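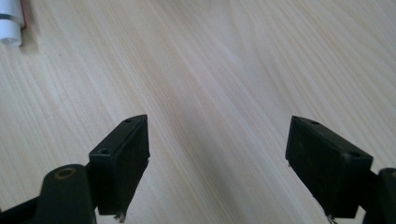

Changing the pads is still the part that takes the most patience, according to one early customer of the hand-held gripper that Sindum put on sale on August 31, 2018. The customer, a small packing shop, told us that its first set needed replacing after roughly 1000 grasps on cardboard, and that the new set was fitted the same afternoon.

Sindum sells the gripper as a kit. In the box are the two black fingers, the linkage arms and 4 spare pads with a rough surface. The buyer puts it together at the bench with ordinary hand tools. The company says that the kit is meant for workshops which want to try how a part can be held before they pay for a full robot cell.

The price is 100 dollars for the basic kit. Delivery in the region is handled by Dostby, which also takes the orders by telephone. A version with a motor, made together with Jiang, was shown in May at the Rakutcombe trade days, but it has no price yet.

We had the kit in our office for four days. The fingers open wide and the movement is even over the whole way. The pads hold small boxes and bottles well, but they slip on very thin sheets. The printed guide is short, and the drawing for the left arm is too small to read without good light.

Sindum says a larger drawing will come with the next delivery. Spare pads can be ordered separately from Dostby, in sets of two.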